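Walking to School in Gravport
Project report by Aba Alhassan and Efraín Huanca

Our project started with a simple question: why do so few kids in Gravport walk to school? When our grandparents were our age almost everyone did, and they still talk about it! We wanted to know what had changed.

We handed out 200 paper surveys and got a great pile of them back. We also did long interviews with 6 families, including Mr. Dudek's, who has lived on the same street all his life and remembers when the bakery opened early just for students.

The biggest surprise was that distance hardly came up. Parents talked about heavy bags, early shifts and traffic — mostly traffic. Younger kids said they would love to walk if a friend came along.

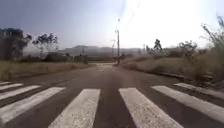
Faded stripes on a crossing, with the road running straight ahead.

After the interviews we tried a walking group for 20 school days. Efraín drew the route map and I kept the sign-in sheet (it got rained on twice). The second graders made up a song about the hill, and we still can't get it out of our heads.

Next we want to ask the bus riders the same questions and run the group again in August, with a later start time for the kids from the far side of the river.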